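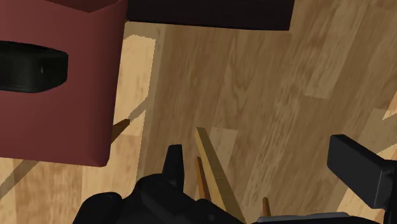 Furniture makers publish width, depth, height and weight. Few publish the load a drawer will carry at full extension, and that figure decides how long the piece lasts.

A drawer runner is a cantilever. Pull it halfway and the load is shared along most of its length. Pull it all the way and the front screws take nearly everything. A chest sold as holding 20 kg per drawer may reach that only when shut. I asked two suppliers, Stonwood and Ulmont, which condition their rating refers to. Stonwood sent a drawing with the test position marked. Ulmont sent a brochure.

Heikki Kettunen, who repaired office furniture for most of his working life, kept a notebook of failed runners. Of the 77 entries, 6 were worn bearings. The bulk were screws pulled out of the side panel, usually the front pair. The steel had outlived the board it was fixed to.

A better runner does little for a weak panel. Longer screws help where the board is thick enough to take them; through-bolts help more, and cost little at the factory. Fitting them at home means drilling a finished surface, and most owners will not do it.

The rating should be given at full extension, with the panel material and screw length beside it. It would take one line on the label.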